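May 17, 2018

Block set, second day on the table. Continuing from Mirjam's notes on the first cutting. Everything today was done on the printed mat with the pine trees and the sunset, overhead lights on, blinds down.

The plain cubes come from the Dratwood order. No paint or markings on any of them.

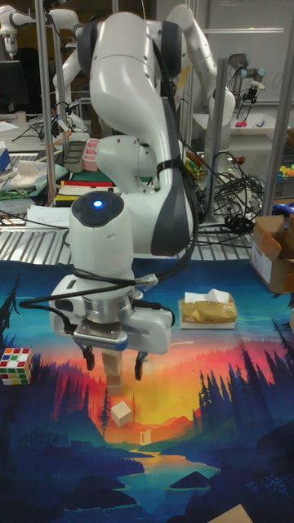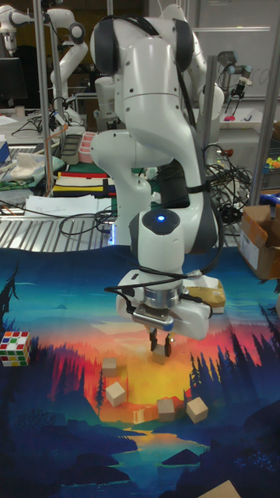
Weights first. I took 37 cubes from the bag and put them on the small scale one at a time. Total for the lot was 468 g. Most are within a gram of each other. Two were clearly heavier and have a darker end grain, so I put a pencil dot on the bottom of each and set them aside in the lid. Don't mix them back in until Mirjam Marti has looked at them.

Edges: the saw left a slight burr on one side of a lot of these. You can't see it but you can feel it with a thumbnail. I sanded 11 of them with 160 grit, a couple of strokes per edge, no more. Any more than that and the edge rounds over and a stack starts to lean by the third block. The sanded ones are in the Widmer tin. The rest are still in the bag as delivered.

Stacking by hand, sanded cubes only:
- two high: no trouble on the mat or on the bare table
- three high: fine on the table, drifts a little on the mat if the bottom cube is near the crease
- five high: stands on the table, fell twice on the mat when I let go of it

The crease is the weak spot. The mat was rolled too tight in the Tendex tube and still has a ridge across the upper third. I left it under the two heavy catalogs last night and it helped some. Would like to try a warm iron through a towel on the back side, but want to test that on the offcut first because I don't know what the coating does with heat. Mirjam thinks double-sided tape along the short edges would be enough. Tape is in the second drawer.

Contrast: the pale wood shows up well on the dark blue hills and the trees. On the yellow part of the sky it is much harder to find the top edge of a cube from where I sit. If we print another mat, ask Woltia for the same picture with the yellow band toned down, or just turn to a plain gray one. Price for gray should be lower anyway. Need to call.

Rubik's cube: somebody had scrambled it again. I don't mind, but write down the state if you are going to use it for color checks, otherwise the notes from Monday can't be compared with anything. The orange and red stickers are close under the overhead light. With the blinds up they are easy to tell apart.

To do
- tape or iron the mat, see above
- sand the rest of the bag
- second opinion on the two heavy cubes
- new sheet of 160, this one is nearly smooth
- call Woltia, ask about gray and how long it takes

Stopped at lunch. Dust swept off the bench, sandpaper back on the hook, scale switched off.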